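Unit 4: Receiving, Storing and Issuing Dry Goods

Course handout, Small Kitchen Operations
Prepared by Hüsnü Akgül
Revised June 6, 2025

4.1 Purpose of the unit

This unit covers the handling of dry goods from the moment of delivery until they are issued to the kitchen. Dry goods include flour, rice, dried beans, sugar, salt, cooking oil, canned products and packaged snacks. Students are expected to have read Unit 3 on cold storage before the session, and the terms defined there are used without further explanation.

Losses in the dry store are usually small on any single day, and for that reason they are often left out of the weekly report. In the Değirmenci case, which is discussed in class, the kitchen wrote off 41 items in December. Most were found at the back of deep shelves, behind newer stock of the same product.

4.2 Receiving

Every delivery is checked against two papers: the purchase order and the carrier's slip. In the Değirmenci case the carrier is Orkurier, and its slip lists packages, not units. A line reading "9" may therefore mean nine cartons. The receiving clerk must open at least one carton of each product and write the unit count beside the carrier's figure.

Packages with torn seams, swollen lids or crushed corners are set aside and entered on the return form. They are not placed on the shelf while the claim is open. The date of receipt is written on each package in dark marker, on the side that will face the aisle.

4.3 Storage

Shelving should stand clear of the wall and the floor so that both can be cleaned and inspected. Heavy sacks go on the lowest shelf. Cleaning products are kept in a separate room or a locked cabinet and never above food. Opened bags are emptied into lidded bins, and the cut label from the bag is kept with the bin until the contents are used up.

Stock is rotated by expiration date. Where two packages carry the same date, the one received first is issued first. New stock is placed behind old stock, even when the shelf is nearly full and the work takes longer. 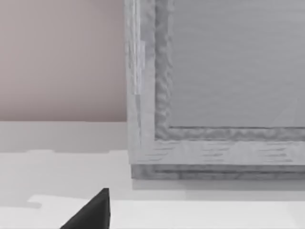
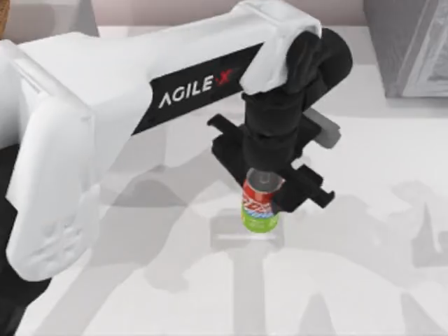 Packaged snacks follow the same rule of rotation as canned products.

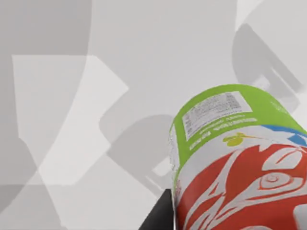
What should be done when a package has no readable expiration date?

The package is held apart from regular stock and the supplier is asked for the date by batch number. If the supplier cannot give one, the package is entered on the write-off sheet and discarded.

4.4 Issuing

Goods leave the store only against a signed request. The request states the product, the quantity, the section of the kitchen and the time. Verbal requests made during service are written up before the end of the shift by the person who handed over the goods.

The stock card is changed at the time of issue. A card that is filled in at the end of the day tends to agree with the shelf on paper and to differ from it at the next count.

4.5 Worked figures

The Holuver sheet, used for the exercise, opens with 380 units of canned tomatoes. During the period, 74 units are issued to the hot kitchen and nine are written off as damaged. No delivery is received. The closing balance on the card should be 297. Students should complete the remaining lines of the sheet in the same manner and bring it to the next session.

Where the shelf count differs from the card, the difference is entered on a separate line with the initials of the person who counted. The opening figure is never altered.

4.6 Reading

Chapter 2 of the course reader, and the Cillus stock card instructions, pages 3 to 6.

Comments

mel_r: In 4.5, do we count dented cans as damaged or as returns?

H. Akgül: Returns, if the dent was noted on the carrier's slip. Otherwise damaged.

T. Oram: The link to the Holuver sheet opens the old version for me.

pantry_second: Same with the sheet. The paper copy handed out in class is the right one.

Contact the course office | Copyright Small Kitchen Operations course | Back to top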